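Kitchen tips: can a machine clear up the cups yet?

We are a small repair shop in Hukcombe and customers ask us this often. My opinion, after 2 years of reading and trying: for one cup, maybe. For a full sink, please keep your hands ready.

Tips if you want to test it at home:
Begin with an empty mug that has a loop handle - thin glasses come later.
Stand it on a flat, pale floor or table, with free space on each side.
Let the arm move slowly, and try 5 times before you change something.

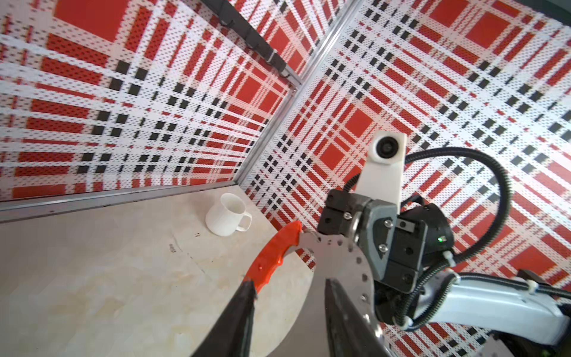 Is it cheaper than washing by hand?
At the moment it costs much more, and you still must dry the cups yourself.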